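プリストゥーラ(Plistura)よくあるご質問
最終更新:25/1/15

こんにちは、プリストゥーラのカギソ・ムツァリ(Kagiso Mtshali)です。見学にいらした方や、メールをくださった方からよくいただくご質問を、このページにまとめています。もともとは短い一覧だったのですが、お返事を書き足しているうちにずいぶん長くなってしまいました。お茶でも飲みながら、気になるところだけ拾い読みしていただければうれしいです。

はじめての方へ

どんな場所ですか?
月ぎめでも一日だけでもお使いいただける、小さな共同の仕事場です。翻訳をしている方、図面を引いている方、資格の勉強をしている方、それから「家だとつい洗濯物をたたみ始めてしまって」という理由で通ってくださっている方など、いろいろな方がいらっしゃいます。職種の決まりはありませんし、お仕事でなくてもかまいません。年賀状の宛名書きだけをしに来てくださった方もいて、あれは見ていてとても気持ちのいい光景でした。

どこにありますか? 何階ですか?
商店街の中ほど、金物屋さんと整骨院のあいだの細い建物の4階です。入口が奥まっているので、はじめての方はたいてい一度通りすぎてしまいます(私も物件を見に来た日に通りすぎました)。金物屋さんのほうきが並んでいたら、そのすぐ隣だと思ってください。エレベーターはありますが、小さくてのんびりしています。大きなお荷物のときはお電話をいただければ下まで迎えにまいります。

見学だけでも大丈夫ですか?
もちろんです! 見学のあとに申し込まなくても、まったく気になさらないでください。何か所か見てまわって、半年後に「やっぱりここにします」と戻ってきてくださる方もいらっしゃいます。ご予約はメールでも電話でも、通りがかりに上がってきていただく形でもけっこうです。ただ、お昼どきは私が下のお弁当屋さんに並んでいることがあるので、確実に話を聞きたいという方は前もってお知らせください。

席と家具のこと

席は決まっていますか?
月ぎめの方も一日利用の方も、基本は自由席です。来た順にお好きなところへどうぞ。とはいえ、長く通ってくださっている方には自然と「いつもの場所」ができるもので、窓ぎわの端などは朝のうちに埋まりがちです。いつもの席が埋まっていた日は、気分転換だと思って反対側に座ってみてください。案外そちらが気に入って、そのまま引っ越してしまった方もいます。

満席になることはありますか?
お席は最大23名分です。年に何度か、試験の前や確定申告の時期にいっぱいになることがあります。とくに二月は混みますので、遠くからいらっしゃる方はお電話で様子を聞いてください。今どのくらい空いているか、電話口でぐるっと見渡してお答えします。

椅子が体に合うか心配です。
このご質問がいちばん多いかもしれません。椅子ばかりは座ってみないとわかりませんし、五分座っていい椅子と、夕方まで座っていい椅子は別のものだったりします。ですから、見学のときはどうぞ遠慮なく座ってください。深く腰かけて、足の裏がぺたりと床につくか、机に手を置いたときに肩が上がっていないか、そのあたりを見ていただくといいと思います。

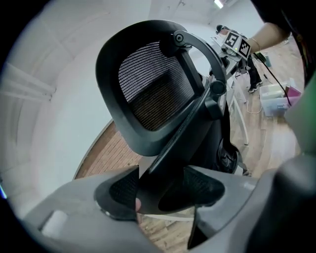

それでも合う合わないはどうしてもありますので、クッションや足置きの持ち込みは歓迎しています。置いて帰りたいという方にはお名前の札をお渡ししますから、受付で声をかけてください。腰痛をお持ちの方で、整骨院の先生に相談しながら座り方を少しずつ変えていったら楽になった、というお話もうかがいました。私は専門家ではないので偉そうなことは言えませんが、一時間に一度立って、台所までお湯を汲みに行くのはおすすめです。

椅子の高さや向きを自分で変えてもいいですか?
どうぞどうぞ、どんどん変えてください。元に戻しておく必要もありません。レバーが固くて動かないときや、きしむ音が気になるときは、無理に力をかけずに呼んでいただければと思います。油をさすのがわりと好きなので、喜んでまいります。

家具を動かしてもいいですか?
隣の方にひと声かけていただければ大丈夫です。椅子を別の机に移すときは、床を引きずらず、背もたれに手を添えてゆっくり転がしてください。階下は音楽教室で、発表会が近い時期には先方も静かな時間を大切にしていらっしゃいます。こちらもピアノの音を楽しませてもらっているので、おたがいさまということで。
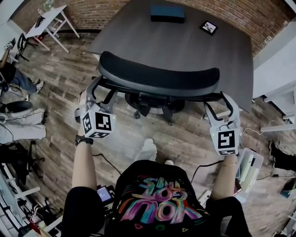 木の板張りの床と、黒いメッシュの背もたれの椅子。

床にそのまま荷物を置いてもいいですか?
通り道でなければかまいません。濡れた傘だけは入口の傘立てにお願いします。雨の日は入口にタオルを積んでおきますので、鞄や靴を拭くのに使って、使い終わったら下の籠へ入れてください。

会議室と電話

会議室はありますか?
4名で使える小さな部屋がひとつあります。打ち合わせのほか、オンラインの面談や、声を出して原稿を読む練習などにも使われています。ご予約は受付の帳面に鉛筆で書く方式です。予約の仕組みを新しくしようかと何度か考えたのですが、帳面のほうが早いとみなさんがおっしゃるので、そのままになっています。取り消すときは消しゴムで消してください。消しゴムは帳面に紐でくくりつけてあります。

自分の席で電話をしてもいいですか?
短いお電話でしたら、小さめの声でどうぞ。長くなりそうなときは会議室か、廊下の突きあたりの窓のところへ移っていただけると助かります。あの窓辺は電波もよく、夕方は空がきれいなので、電話が終わってもなかなか戻っていらっしゃらない方がいます。

オンライン会議が続く日はどうしたらいいですか?
一日中お話しになるご予定でしたら、正直なところ会議室だけでは足りないことがあります。前の日までにご相談いただければ、ほかの方のご予定と見くらべて、なるべく続けて使えるように調整します。イヤホンをお忘れの方には貸し出し用もございますが、耳に入れるものですので、できればご自分のものをお持ちください。

飲みもの、食べもの、本のこと

コーヒーは飲めますか?
はい、飲み放題です。豆は近所の焙煎所プルノリア(Purnolia)さんから届けてもらっています。以前は私が毎朝淹れていたのですが、日によって濃さがあまりに違うとやんわりご指摘をいただきまして、今は分量を書いた紙を貼って、飲みたい方が淹れる形に落ち着きました。最後の一杯を注いだ方は、よろしければ次の分を仕込んでおいてください。紅茶とほうじ茶もあります。

食事をしてもいいですか?
お昼はご自分の席でも台所の横のテーブルでも、お好きなところで召し上がってください。カレーと焼き魚だけは、台所のほうでお願いしています。どちらも私の好物なのですが、匂いをかいだ部屋中の人が仕事にならなくなってしまうのです。

冷蔵庫は使えますか?
お使いいただけます。お名前と日付を書いて入れてください。名前のないプリンをめぐって少し悲しい行き違いがあったので、油性ペンを扉にぶら下げました。月の終わりに、持ち主のわからないものは片づけさせていただきます。

本棚の本は借りられますか?
借りられます! 今のところ361冊あり、ほとんどは通ってくださっている方が読み終えて置いていったものです。料理の本と登山の本が妙に充実しています。貸出の期限はとくに設けていませんが、棚の横の紙にお名前と書名を書いていってください。寄付も歓迎です。百科事典だけは棚がたわみますので、先にご相談ください。

鍵、荷物、印刷

鍵はどうなっていますか?
月ぎめの方には、アカンダ(Akanda)という入館カードをお渡ししています。入口の読み取り機にかざすと開きます。お財布に入れたままだと反応が鈍いことがあるので、そのときは出してかざしてみてください。なくされた場合は、気づいた時点ですぐにご連絡を。夜遅くても朝早くても気になさらないでくださいね。止めるのは私のほうですぐにできますから、叱ったりもしません。一日利用の方は呼び鈴でお入りいただけます。

荷物を置いて帰れますか?
鍵つきのロッカーがあります。月ぎめの方は料金のうちでお使いいただけますので、お申し込みのときにお知らせください。空きがないときは順番をお待ちいただいています。生ものと、お金に換えられないくらい大事なものは、どうぞお持ち帰りください。

印刷はできますか?
できます。印刷はソステックス(Sostex)という受付の共用機から、白黒もカラーもお使いいただけます。紙詰まりのときは、ふたの裏の絵のとおりに開けていくとたいてい直るのですが、奥のほうで詰まってしまったら引っ張らずに呼んでください。裏紙は入口の箱にためてありますので、下書きやメモにご自由にどうぞ。

そのほか

子どもを連れて行ってもいいですか?
保育の設備はないのですが、連れていらっしゃること自体は大歓迎です。夏休みには宿題を持ったお子さんが会議室に集まっていることもあり、漢字の書き順をきかれて大人のほうがあわてる場面もありました。小さなお子さんの場合は、空いている時間帯をご案内しますので、お気軽にお電話ください。

犬や猫はどうですか?
申し訳ないのですが、アレルギーをお持ちの方が通っていらっしゃるため、ご遠慮いただいています。写真を見せに来てくださるのは、いつでもうれしいです。

休会や退会はできますか?
どちらもできます。休会は前の月のうちにひと言いただければ、翌月から止められます。理由をうかがうことはありませんし、書類も一枚だけです。退会された方も、近くにいらしたときはぜひコーヒーを飲みに上がってきてください。

ここに載っていないことを聞きたいときは?
メールでもお電話でも、廊下で呼び止めていただいてもけっこうです。同じご質問が何度か続いたら、このページに書き足していきます。いまは「自転車はどこに停めればいいですか」というお返事を準備しているところで、金物屋さんの裏手をお借りできるかどうか、お店のご主人と相談しています。決まりしだい載せますので、それまで自転車の方は駅前の駐輪場をご利用ください。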